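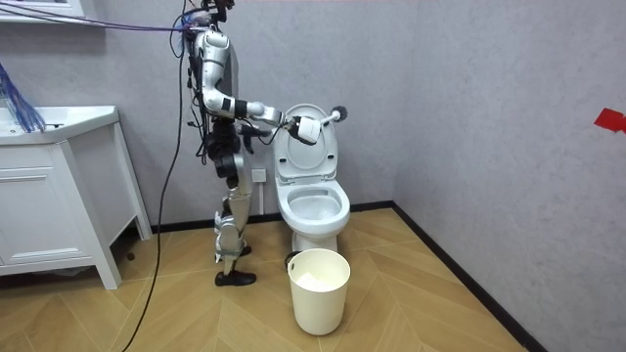 Cleaning a toilet takes most people a few minutes and very little thought. For the engineers at Gwilliam it has taken the better part of a year, and they are still at it. The job sounds small until it is split up. A machine has to walk into a narrow room, stop in the right place, hold a brush firmly, get the bristles under the rim and put the brush back without dripping on the floor. The lid is a job of its own. With the lid up and the brush in its gripper, the humanoid still has to bring the bristle head over the rim and down into the bowl, and that short move is where many attempts fail.

"People ask me when it will do the whole bathroom," said Renu Katiyar, who runs the chores program. "I tell them to ask me about the brush first."

Her team scores each attempt from start to finish. In the last round the robot made 60 attempts and completed 11 without help. A good run takes roughly 30 minutes. Most of the failures were dull ones. The brush turned in the grip, or the arm stopped short because the software judged the bowl to be closer than it was.

Power and data still come in by cable, and that limits where the robot can go. Walter Cáceres, who handles the hardware, wants the cables gone by next October. He thinks the battery will be ready before the software is.

Shop floors are further along. At Runau, a parts supplier, six machines from Tinstead load trays all day. Noémie Lebrun, the plant manager there, points out that the trays are always the same size and always in the same spot. "Nobody leaves a towel on my line," she said.

Homes are not like that. Bins get moved and rugs slide. Katiyar's group now shifts the furniture between runs, and the scores dropped when they started. She expects them to come back up over the winter. The next task on her list is wiping the sink.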